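Going to be unpopular for a few posts. I don't believe the new "civic engagement" numbers, and I don't think you should either.

The Drudside town survey says residents are "broadly satisfied" with how decisions get made. 418 responses. In a town where you can't get that many people to agree on trash day.

I read the whole PDF on my lunch break Wednesday. All 40 pages. The question everybody is quoting was number 26, and it was worded like this: "Do you feel informed about opportunities to take part?"

Informed about opportunities. You can say yes to that and still think the council ignores you. I'd say yes to that. I get the emails.

The survey was run by Trunus, who also run the engagement website, who also get paid again if the town renews the website. I'm not saying anybody cooked anything. I'm saying I wouldn't let my dentist grade my dentist. 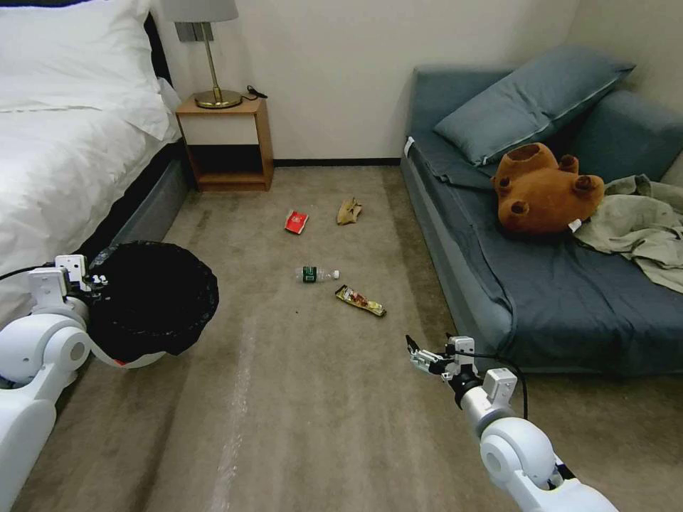
So what would count as taking part? Best I can tell from the report, clicking a link counts. Opening the budget page counts as a "budget interaction." By that measure a person can do their whole civic duty from bed, propped up on a white pillow with the lamp on the nightstand, and never find out what the town spends on roads. Maybe that's fine! But then don't tell me turnout for "participation" is up and expect me to clap.

And before the replies start: yes, I know evening meetings are hard on people with kids or night shifts. Online is good. I want online. I want online where somebody has to answer you.

Right now you type your comment in a box, you get a thank-you screen, and the comment goes in an appendix. I looked for mine. It was in there with the typo and everything. No reply from anyone.

Compare the Kontogiannis lot rezoning. There was no website for that one. People showed up mad, in person, and the plan got changed 2 times before the vote. You can hate how it ended (I kind of do) but the council had to say out loud why they did what they did.

Somebody will tell me Trarus uses the same system and loves it. Does Trarus love it, or does the Trarus communications office love it? Show me one vote over there that went a different way after the online comments came in. One. I'll post it here and say I was wrong.

The renewal is on the June agenda, under consent items, so it passes without discussion unless a council member pulls it. You can email yours and ask them to pull it. I already emailed mine and got the auto-reply.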